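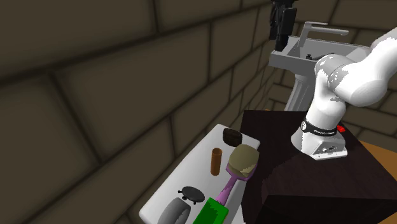 Plorkeo Planner review: simulation software for small teams buying a first arm

Reviewed in November on the standard one-seat licence

We run a small repair and refurbishing workshop, and for the past year we have been trying to decide whether a tabletop robot arm would earn its keep on the sorting bench. Goods come in mixed, in trays, and have to be picked out one at a time. Before spending the money we wanted to test the idea on a computer, and Plorkeo Planner was the package we settled on after a short trial of Beyene Cell Studio.

What it does

Planner lets you put together a room, drop an arm into it, fill a tray with objects and try out picks. You choose an arm from a list, set the height of its table and place everything else where you expect it to be. The package comes with a library of household objects and fittings. Ours went into a brick-walled room with a sink close behind the arm, and the tray at an angle beside the arm's table. We put a brush with a purple handle in the tray along with a green box, an upright tube and a few other odds and ends.

The awkward shapes are the useful ones. A box is easy to plan for. A brush is wide at one end and narrow at the other, and where the arm takes hold of it matters a good deal. If your real stock is all cartons, you probably don't need software of this kind and could work out the reach with a tape measure.

Setting up

Installation was simple. Building the first room took us a full day, mostly because the measuring tool snaps to walls and can't be told to snap to a table edge. After that it went quickly, and copying a room to try a different layout takes a couple of clicks.

The manual is fair. It covers the menus well and says very little about planning a purchase, which seems odd in a product sold for that purpose. The section on tables is three paragraphs long. We would have liked much more on table height, as this was the thing we ended up changing most.

Using it to plan a purchase

We tried 6 layouts. In two of them the arm could not reach the far end of the tray without its elbow passing over the sink. The software marks this in red and gives you a list of the positions that failed. We ran 100 picks on each layout and left them going over lunch.

The upshot was that we struck the larger arm off our list. The smaller one did the same work once the table was moved closer to the tray, and the gap in price between the two was far more than the licence cost. We also dropped a plan to buy a sliding rail, which had been in the budget from the beginning.

There is a costing sheet built in. It adds up the arm, table, gripper and yearly servicing, and prints on a single page. It leaves out electrical work, floor fixings and staff training. We put those in by hand under "other", and they came to 30 per cent of the total. Anybody using the sheet as it stands will be short.

What it does less well

Lighting is basic, and casings come out with a speckled grey shading that gets worse on curved parts. It makes no difference to reach or timing. If you mean to show the pictures to a bank or a landlord, expect to be asked about it.

Soft things are poor. Cloth and foam behave like solid blocks, so our figures for those items are guesses. Beyene handles them better, though it costs more and wants a stronger computer.

Gevell, the reseller we bought through, answered emails within the day. The one fault we reported, a crash when saving to a shared drive, was fixed in the next update.

Price and verdict

The licence runs for 3 months at a time, with no discount for a longer term. That suited us, as we only needed it while making up our minds. A firm that changes its layout often may find the cost mounts up.

Good points: quick to change a layout, clear reach warnings, decent object library.

Bad points: thin manual, weak on soft goods, costing sheet leaves out too much.

We would buy it again for the same job. The order for the smaller arm has gone in to Tristulholm, with the table to be made locally – the height is fixed now, and the drawings came straight out of Planner.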